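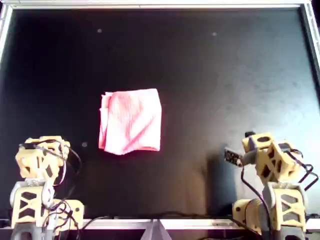
On the Keeping of Household Linen

It has been the practice of this page to set down, from time to time, such household matters as readers have raised by letter. The care and storage of linen has come up more often than any other since January, and a fuller statement than the usual short reply is now in order.

The writer's own interest in the subject dates from the settling of an estate. Chrysoula Karras left a cupboard that had been filled over a long married life, and her nephew Themis asked for help in sorting it. Much of what it held was in excellent order. The rest had been lost to two causes: starch and plastic bags. Cloth that is put away starched attracts silverfish, and it tends to crack along the creases. Cloth sealed in plastic will yellow, often in bands that match the folds.

Washing before storage

All items should be washed before they are put away, including those which have not been used. Finger marks and traces of food that cannot be seen in the spring may be brown by the following winter. A mild soap is sufficient. Rinsing deserves more attention than it commonly receives, and two full rinses are the minimum in this household. Fabric softener is not used on towels or napkins, as it leaves a coating which makes them less able to take up water.

Colored pieces are washed apart from white ones until they have been through the tub several times. Reds are the worst offenders. A reader, Han-gyeol Ryu, wrote to report the loss of an entire set of pillowcases to one new napkin, and asked whether anything could be done. A long soak in cool water with oxygen bleach, repeated over two days, was suggested. The result has not been reported.

Folding

Opinion differs on folding. Stavros Petridis, with whom the writer has exchanged letters on this point for several years, holds that tablecloths should be rolled on tubes and never folded at all. The position is sound in principle. Few homes have the room for it, however, and the writer's own cupboard would take four such tubes at most. The compromise adopted here is to fold loosely, in thirds, and to refold along different lines twice a year. Small cloths may be stacked flat. Hems should be pulled straight by hand while the cloth is still slightly damp – a step that does away with most of the ironing.

Shelves and paper

Bare wood gives off acids that stain cloth over time. Shelves should therefore be lined with acid-free tissue or with washed cotton sheeting. Tissue is sold by the sheet at a considerable markup. The writer purchased a pack of 300 sheets from Kyriakidis and has not yet reached the end of it. Cedar blocks are acceptable if they do not touch the fabric. Lavender is pleasant, and its effect on moths is slight.

On thread counts

Several letters asked whether sheets advertised with a thread count of 1000 are worth their price. In the writer's judgment they are not. Such figures are often reached by counting each strand of a twisted yarn separately, and the cloth that results can be heavy and slow to dry. A plain cotton sheet of about 300, closely and evenly woven, will usually give better service.

Correspondence

Eyvindur Bisgaard has asked for guidance on removing candle wax from damask. The matter will be taken up in a separate entry, together with the question of rust marks. Letters on either subject are welcome and will be answered in the order received.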